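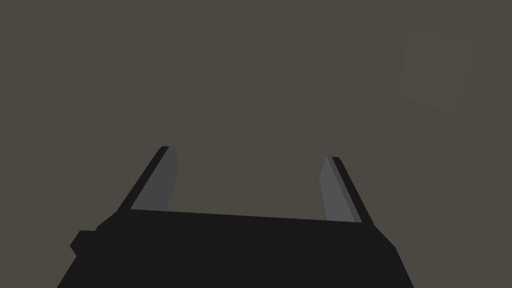 2장. 사기 전에 하는 일: 예산 잡기와 장비 계획

1장에서 Skirner 설치를 마치셨으면 이제 돈 이야기를 할 차례예요. 설명서에 웬 예산이냐 하실 텐데, 저는 이 순서를 몰라서 첫해에 꽤 고생을 했거든요. 견적서부터 받고, 결재부터 올리고, 장비가 온 다음에야 시뮬레이션을 돌렸어요. 그랬더니 팔은 닿는데 손가락이 안 벌어지고, 손가락을 바꾸니까 이번에는 손목 쪽 배선이 안 맞고요! 그래서 이 장은 제가 다시 산다면 어떤 순서로 할지를 그대로 적은 겁니다.

준비물은 별것 없어요. Skirner가 깔린 컴퓨터, 놓을 공간의 치수를 적은 종이, 그리고 빈 표 하나면 됩니다. 표 양식은 부록에 있는데 그냥 직접 만드셔도 돼요.

2.1 작업 목록부터 적기

1) 로봇한테 시킬 일을 문장으로 적으세요. "화장실 정리"처럼 적으면 나중에 쓸 데가 없고, "변기 물탱크 위에 있는 물건을 집어서 옆으로 옮긴다"까지는 내려가야 해요.

2) 문장마다 한 손으로 되는 일인지 두 손이 필요한 일인지 표시합니다. 이게 예산을 제일 크게 가르는 칸이에요. 두 손이 필요한 줄이 하나도 없으면 팔 하나짜리로 가는 게 맞고, 저라면 거기서 고민을 끝냅니다.

3) 만질 물건을 따로 적습니다. 병, 솔, 비누, 스펀지, 뚜껑 손잡이… 적다 보면 생각보다 길어져요. 물건 옆에는 제일 좁은 쪽의 폭을 자로 재서 적어 두세요. 눈대중은 안 됩니다. 제가 눈대중으로 했다가 병 하나를 통째로 목록에서 뺐어요.

4) 하루에 몇 번 할 일인지 적습니다. 일주일에 한 번 할 일 때문에 비싼 손을 사는 경우가 정말 많아요.

참고: 목록은 구매 담당자도 읽습니다. 관절 이름이나 좌표계 같은 말은 빼고 쓰세요. 저는 한 번 "엔드이펙터"라고 썼다가 그게 뭐냐는 전화를 세 통 받았습니다.

2.2 그리퍼부터 고르기

보통 몸통과 팔을 먼저 고르고 손은 남는 돈으로 사는데요, 저는 거꾸로 하시라고 말씀드리고 싶어요. 물건에 직접 닿는 건 손이니까요. 저희 Trusavberg 사무실에서는 두 손가락짜리 Indden으로 정했고, 한 쌍에 363만 원으로 견적을 받았습니다. 예비 손가락은 별도였고요(이걸 빠뜨려서 추가 결재를 올렸어요).

1) Skirner에서 새 프로젝트를 열고 그리퍼만 불러오세요. 팔도 배경도 필요 없습니다.

2) 시점을 손목 뒤로 옮기고 손가락을 끝까지 벌립니다. 이 상태에서 손가락 사이 간격을 읽어 표에 적으세요. 제조사 자료에 적힌 값과 다르면 모델 버전이 안 맞는 거니까 1장의 업데이트 순서로 돌아가시면 됩니다.

3) 물건 목록에서 폭이 제일 넓은 것부터 간격과 비교합니다. 빠듯하게 들어가는 물건은 "가능"으로 적지 말고 "확인 필요"로 남겨 두세요. 시뮬레이션에서는 손가락이 늘 정확한 자리로 가지만 실물은 그렇게 얌전하지 않아요.

4) 손가락을 닫으면서 끝부분이 어떻게 맞물리는지도 봅니다. 작은 물건을 집을 계획이면 여기서 시간을 좀 쓰세요.

5) 벌린 상태의 바깥 폭도 재세요. 다들 안쪽 간격만 보시는데, 벽 옆이나 가구 옆에서는 바깥쪽이 먼저 부딪힙니다.

주의: 충돌 검사를 끄고 재지 마세요. 끄면 화면이 부드럽게 돌아가서 유혹이 큰데, 그 상태로 나온 숫자는 견적에 쓸 수 없습니다.

손목 쪽 시점은 처음엔 좀 답답해요. 손이 화면을 많이 가리고, 방이 통째로 보이지도 않거든요. 그래도 실제 기기에 손목 카메라를 달 생각이라면 일찍 익숙해지는 편이 나아요. 카메라 위치를 손 뒤에 둘지 옆에 둘지에 따라 브래킷 값이 달라지고,
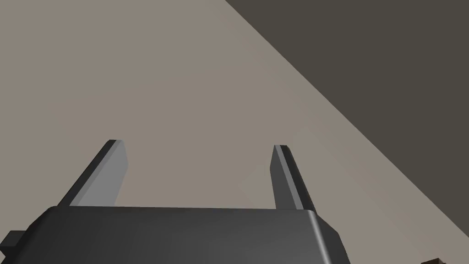 케이블 길이도 달라지고, 결국 예산표에 줄이 하나 더 생깁니다. 저는 이 줄을 "손목 주변 부속"이라고 부르면서 브래킷, 케이블, 고정 나사를 한꺼번에 몰아 넣어요. 따로따로 결재를 받으면 나사 한 봉지 때문에 일정이 밀리는 일이 생겨서요.

6) 시점을 손목에 둔 채로 팔을 조금씩 돌려 보세요. 벽이나 상판 모서리가 화면 어디쯤 걸리는지 보고, 물건이 손 뒤로 숨는 각도가 있으면 메모합니다.

7) 숨는 각도가 자주 나오면 카메라를 하나 더 달지, 접근 방향을 바꿀지 정하세요. 방향을 바꾸는 쪽은 돈이 안 드니까 꼭 그쪽부터 해 보시고요.

참고: 손목 시점을 저장할 때 이름에 왼손, 오른손을 꼭 넣으세요. "view_new"와 "view_new_final"이 각각 어느 손이었는지 저는 아직도 모릅니다.

2.3 몸통과 팔: 견적서 읽는 법

손이 정해졌으면 이제 큰돈이 나갈 차례예요. 저희가 받은 두 팔 본체 견적은 1,837만 원이었어요. 이 금액에 뭐가 들어 있고 뭐가 빠져 있는지 확인하는 데 오후를 다 썼습니다. 아래 순서대로 보시면 훨씬 빨라요.

1) 견적서의 "본체"가 어디까지인지 물어보세요. 받침대, 제어기, 전원 장치, 비상정지 버튼이 각각 들어 있는지 한 줄씩 답을 받아 두는 게 좋습니다. 전화 말고 메일로요.

2) 손목 플랜지 규격이 2.2에서 고른 그리퍼와 맞는지 봅니다. 안 맞으면 어댑터가 필요한데, 두 팔이면 어댑터도 두 개예요. 당연한 말 같죠? 저는 하나만 주문했어요.

3) 팔이 들 수 있는 무게에서 그리퍼 무게를 빼세요. 남는 무게가 실제로 들 수 있는 무게입니다. 여기에 손목 카메라를 달면 또 줄어듭니다.

4) 운송비와 설치비를 봅니다. 엘리베이터 문 폭, 복도 폭, 꺾이는 곳이 있는지까지 설치 업체에 미리 보내 두세요.

5) 유지보수 계약은 첫해 것만 넣지 말고 다음 해 금액도 물어보고 표에 적습니다. 첫해만 싼 계약이 있어요.

주의: 시뮬레이터에 들어 있는 모델과 실제로 파는 모델의 팔 길이가 다를 때가 있습니다. 주문 전에 제품 코드를 끝자리까지 대조하세요. 끝자리 하나가 손목 관절이 있고 없고를 가르는 경우도 봤어요.

2.4 공간에 넣어 보기

이 절은 Ongart를 씁니다. Skirner 안에서 방과 가구를 불러오는 추가 패키지예요. 아직 안 까셨으면 메뉴에서 패키지 관리로 들어가 설치하시고, 프로그램을 한 번 껐다 켜 주세요(안 껐다 켜면 목록에 안 나와요. 고장 아닙니다).

1) 작업할 방을 고릅니다. 저희는 욕실로 했어요. 좁고, 벽에 뭐가 튀어나와 있고, 물건이 높은 데 올라가 있어서 팔 길이를 시험하기에 딱 좋거든요.

2) 변기, 세면대, 벽에 붙은 것들을 실제 치수로 바꿔 넣으세요. 기본값으로 두면 안 됩니다. 특히 수건걸이처럼 생긴 벽 막대는 다들 빼먹는데, 팔꿈치가 제일 먼저 가서 닿는 게 그런 거예요.

3) 로봇을 작업 위치에 세우고 양팔을 앞으로 뻗습니다. 양손이 물건의 좌우로 들어갈 자리가 나오는지 보세요. 한쪽 손이 벽에 너무 붙으면 로봇을 옆으로 옮기거나 비스듬히 세워야 하는데, 비스듬히 세우면 바닥을 더 차지한다는 것도 같이 적어 두시고요.

4) 2.1에서 만든 작업 문장을 하나씩 돌려 봅니다. 되면 "가능", 자세를 바꿔야 되면 "조건부", 아예 안 닿으면 "불가"로 적으세요. "불가"를 부끄러워하지 마세요. 살 돈을 아껴 주는 칸이에요.

5) "조건부"가 많으면 로봇을 바꾸기 전에 물건 위치부터 바꿔 보세요. 선반 하나 옮기면 풀리는 문제에 더 긴 팔을 사려고 한 적이 있습니다, 제가요.
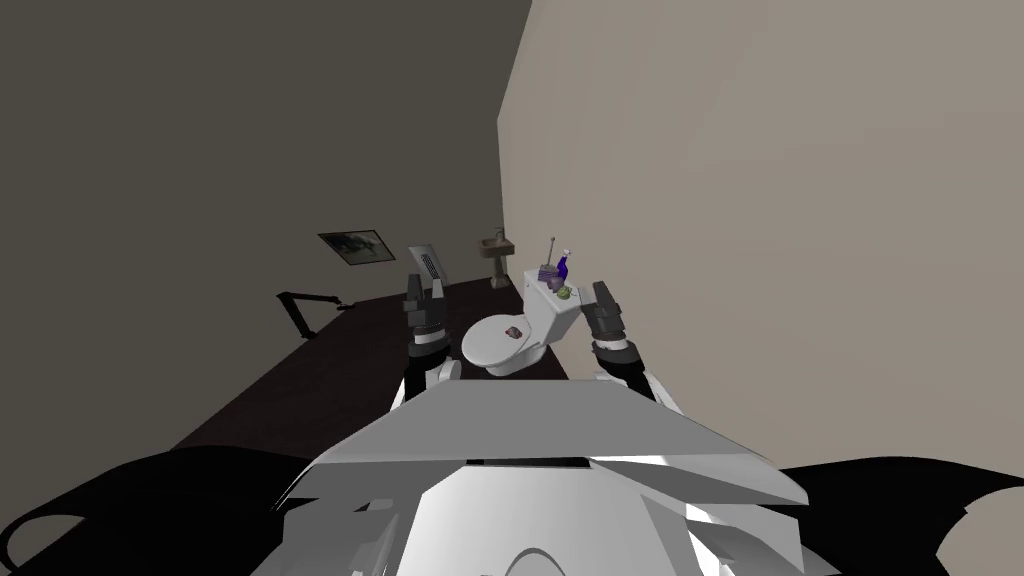 글: Skirner 사용자 안내서 편집부 (Trusavberg)
2021년 11월 25일 고침

6) 로봇 등 뒤에서 내려다보는 시점도 하나 저장해 두세요. 양손과 방이 한꺼번에 들어와서 구매 쪽 사람들에게 설명할 때 이 시점이 제일 잘 통합니다. 손목 시점만 보여 드리면 무슨 화면인지부터 물어보세요.

7) 물탱크 위처럼 물건이 모여 있는 곳은 따로 돌려 봅니다. 솔이나 병 하나만 있을 때는 잘 되다가, 여럿을 붙여 놓으면 손가락이 들어갈 틈이 없어지거든요. 뚜껑 위에 작은 물건을 하나 올려놓고 그것만 집어 보는 것도 좋은 시험이에요.

참고: 바닥과 로봇 색이 비슷하면 접촉 표시가 잘 안 보입니다. 설정에서 표시 색을 바꾸세요. 밝은 주황이 저는 제일 편했어요.

2.5 시뮬레이션 시간도 예산입니다

이건 제가 제일 늦게 깨달은 부분인데요, 컴퓨터 앞에 앉아 있는 시간도 돈이에요. 저희는 이 장의 순서를 처음부터 끝까지 한 번 도는 데 84시간을 썼고, 그걸 인건비로 바꿔서 표에 넣었더니 위에서 깜짝 놀라더라고요. 그래도 넣으세요. 안 넣으면 다음 해에 같은 일을 공짜로 하게 됩니다.

1) 작업별로 걸린 시간을 적습니다. 방 치수 입력, 그리퍼 확인, 작업 돌리기 정도로만 나눠도 충분해요.

2) 그래픽 카드를 새로 사야 하는지 보세요. 화면이 끊겨도 계산은 맞게 나오는 경우가 많으니, 물건을 많이 넣을 생각이 아니면 지금 쓰는 걸로 먼저 버텨 보시는 걸 권해요.

3) 사람이 바뀔 때 다시 배우는 시간을 한 줄 넣습니다. 저는 이 줄을 지웠다가 9월에 담당이 바뀌면서 그대로 다시 썼습니다.

2.6 표를 합치고 결재 올리기

1) 그리퍼, 본체와 팔, 손목 주변 부속, 설치, 유지보수, 시뮬레이션 시간을 한 표로 합치세요. 부가세가 포함된 금액과 빠진 금액이 섞여 있지 않은지 보시고요. 견적서마다 다르게 적혀 와요.

2) 항목마다 "지금 꼭"과 "나중에" 중 하나를 표시합니다. 예비 손가락은 "지금 꼭"이에요. 두 번째 카메라는 대개 "나중에"로 미뤄도 괜찮았어요.

3) 2.4의 가능, 조건부, 불가 표를 뒤에 붙입니다. 결재하는 분이 제일 오래 보는 쪽이 여기예요. 불가로 적힌 줄에는 왜 안 되는지도 짧게 한 줄 써 두면 질문이 확 줄어요.

4) 견적 유효 기간을 확인하고, 그보다 결재가 늦어질 것 같으면 업체에 미리 연장을 부탁하세요. 만료된 다음에 부탁하면 새 견적이 오고, 새 견적은 보통 더 비쌉니다.

5) 프로젝트 파일을 통째로 보관합니다. Ongart 방 파일은 따로 저장되니까 폴더를 두 군데 다 복사하셔야 해요.

주의: 결재가 나기 전에 구두로 주문하지 마세요. 취소 수수료 조항이 견적서 뒷면에 작게 적혀 있는 업체가 있습니다.

장비가 도착한 뒤의 상자 개봉과 고정 작업은 3장에 있어요. 받침대를 바닥에 박기 전에 2.4에서 저장한 로봇 위치를 출력해서 들고 가세요.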